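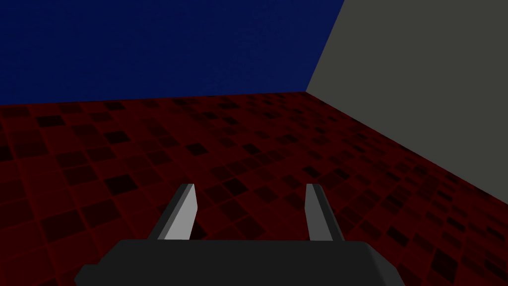

Unit 2: Texture randomization and policy transfer

Britden is trained entirely in simulation. At each reset, the simulator draws new colors and surface textures for the walls, floor, and furniture. Geometry, joint limits, and camera placement stay fixed.

Each batch holds 200 resets. The policy receives the rendered views and joint positions. It never receives object poses.
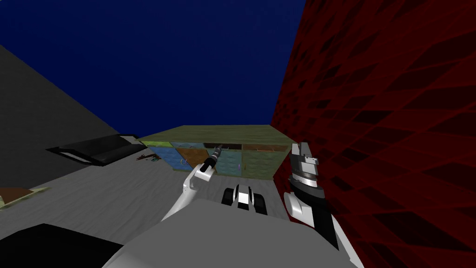
Texture draws are independent for each surface, so a drawer front and the one beside it may differ in color. Storgate logs the draw seed with every rollout, and a failed rollout can be replayed under the same textures. The held-out set contains 414 seeds.

Report success on held-out seeds separately from training seeds. A gap between the two points to overfitting on appearance. 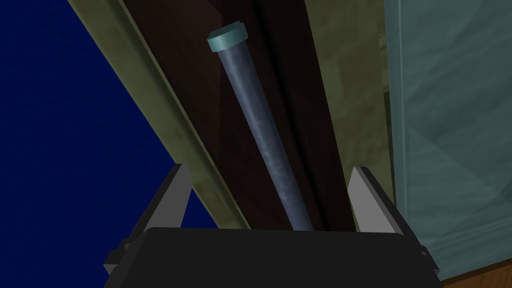
Exercises

1. Rerun the Cao baseline with wall textures fixed.
2. Plot success against batch count for both seed sets.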